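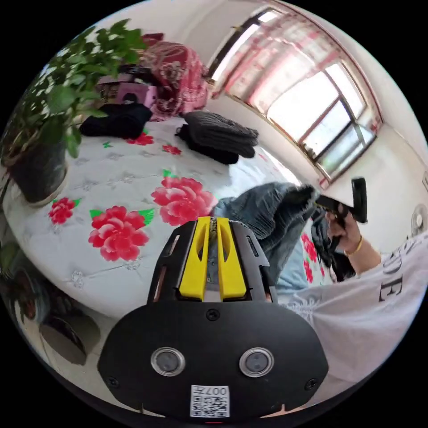
Zorna Peony Bed Cover, double – review

19 Nov 2025

I don't trust bedding with big flowers on it. It photographs well in a shop, and then you get it home and the rest of the room looks like an apology. So when the Zorna turned up in our house in June, I expected it to be in the guest closet by the end of the month. It is still on the bed, and I still have complaints.

The print first. Large red peonies with green leaves on a very pale ground, with fainter gray patterning behind. The red is stronger than on the Zorna website, where it looks closer to coral. If you already own anything red, check it in daylight before you buy. We keep a red patterned blanket up by the headboard and I can't decide whether the two get along.

The listing says 400 thread count. I have no way of checking that and neither do you. It feels smooth enough, a little slippery even, and it has a slight shine I could do without.
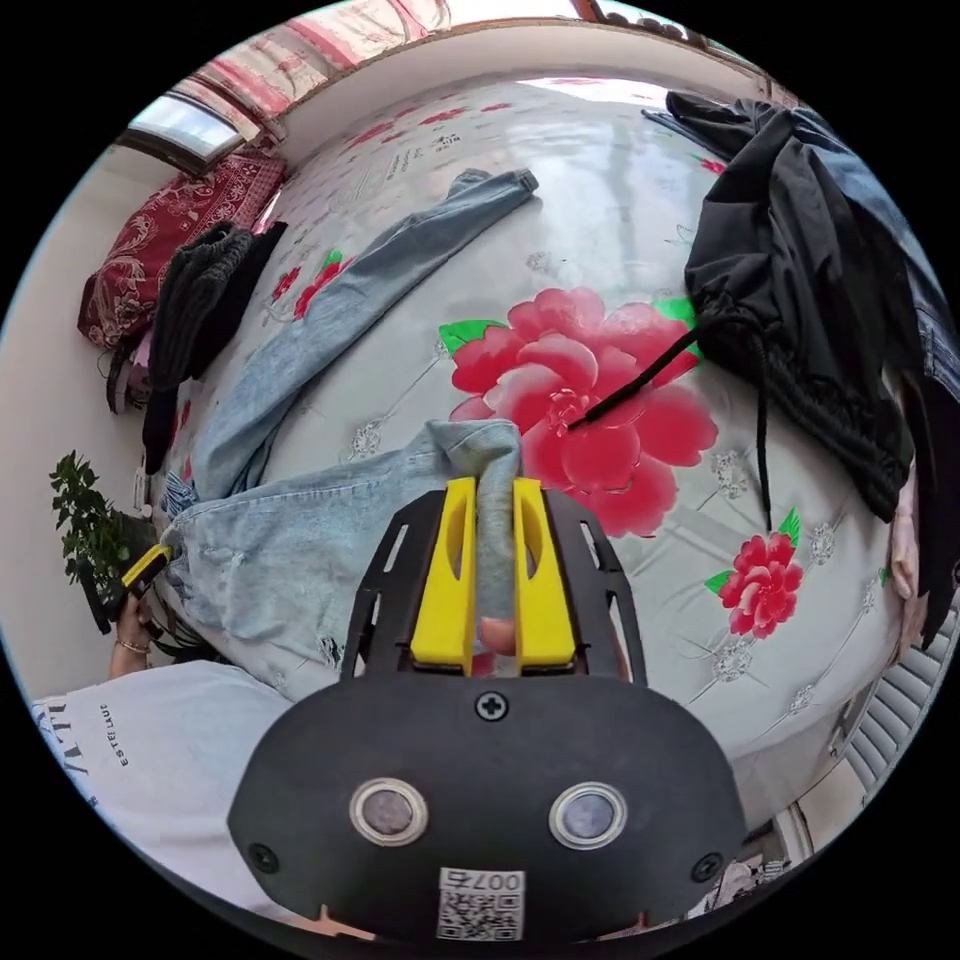 My real test for any bed cover is laundry, because our bed is where clothes get folded. Jeans are the worst. They're heavy, they drag, and a cheap cover travels with them until you have a bare strip of mattress on one side. The Zorna moves less than the Cele we had before, but it does move. Zorna calls it "stay-flat". I'd call it stay-flatter.

Black knitwear is the other problem. A pale cover shows every bit of fuzz, and I now run a lint roller over it after folding sweaters. The Asik in plain gray never needed that – it also pilled within weeks, so I'm not recommending it either.

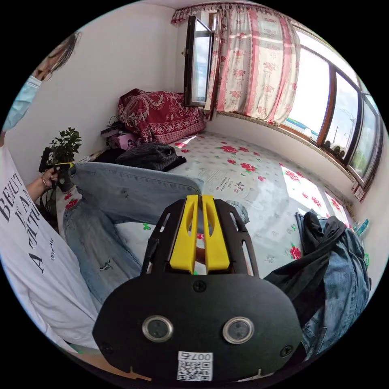
Clastovus wrote in the comments that I'm being too hard on it, that theirs has been washed constantly and the red hasn't run, and that anyone who folds sweaters on a white cover deserves the fuzz. Fair enough on the dye. Mine hasn't run either, though I wash it cold and by itself, and I'd like to know how long that lasts.

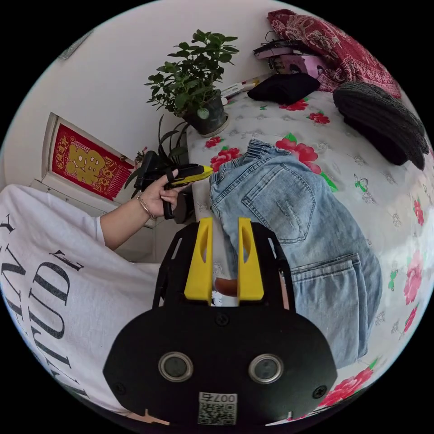
Creasing is worse than promised. Leave a pile of folded clothes on it for an afternoon and you'll see where the pile was. It wants ironing, and I'm not ironing something that size.

Would I buy it again? At the sale price, maybe. At full price there are plainer covers that do the job, and you won't have to plan a room around them. 5 out of 10, with one of those points for the dye.

Share (200) Comments (5)

We use cookies to remember your settings. Accept | Manage

Contact | Back to top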